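Changes to the Community Lunch Program at Jivatley Hall
Oct 10, 2006

The Jivatley Residents' Association has completed its review of the weekly community lunch and will introduce a revised schedule in January. Members who attend regularly are asked to read the following notes with care, as several of the changes affect booking and payment.

The lunch has been offered in the main hall since the Association took over the lease. Attendance has grown steadily, and the hall is now regularly at its limit of 90 persons. On a number of dates this year members who arrived without a booking had to be turned away. The Association regrets this and has agreed to two sittings in place of one. The first sitting will begin at noon and the second at 1:15 p.m. Members may book either sitting but are asked to keep to the same one for the whole of a month where possible.
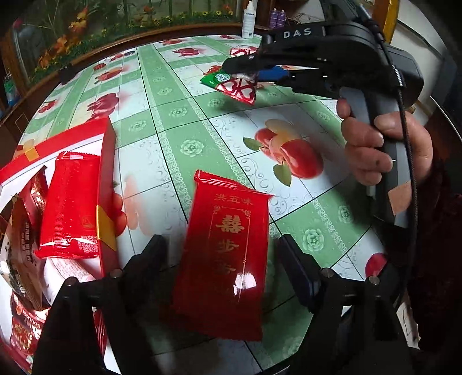 A red packet with gold lettering on the green-and-white tablecloth.

Bookings will be taken at the front desk or by telephone until 4 p.m. on the day before the lunch. A limit of 30 places at each sitting will be held for members who live in the Plindness and Gautam buildings, as residents there have no kitchen of their own while the repair work continues. Any of these places not claimed by the booking deadline will be released to the general list.

The price of a meal will remain at $4 for members. Guests may attend at the same price if accompanied by a member, with no more than 2 guests to a booking. Payment in advance is preferred. Members who cancel before the deadline will have the amount credited to a later lunch - cash refunds can no longer be given at the door.

Pramila Pandey will continue as lunch coordinator and will be responsible for both sittings. Anju Joshi has been appointed to the new position of kitchen supervisor. Ms. Joshi previously managed the dining room at Clono House and will begin her duties before the new schedule takes effect, so that the menus for the winter may be settled in good time.
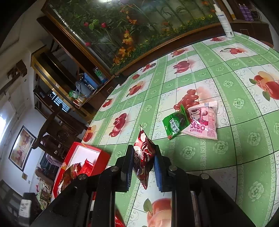 The menu will be posted on the notice board outside the hall one week ahead. A meatless dish will be available at every lunch. Members with food allergies should inform Ms. Joshi in writing, even if they have already spoken to a member of the kitchen staff, as earlier records were not kept in one place.

Parking remains limited. The spaces nearest the side entrance are reserved for the minibus and for members holding a permit. The minibus will make one additional trip for the second sitting, leaving the Gautam building at 12:50 p.m. and returning when the meal has ended. Seats on the minibus must be requested at the time of booking.

Questions about the new schedule may be directed to Ms. Pandey at the Association office. Written comments received before the end of the year will be considered when the arrangements are next reviewed.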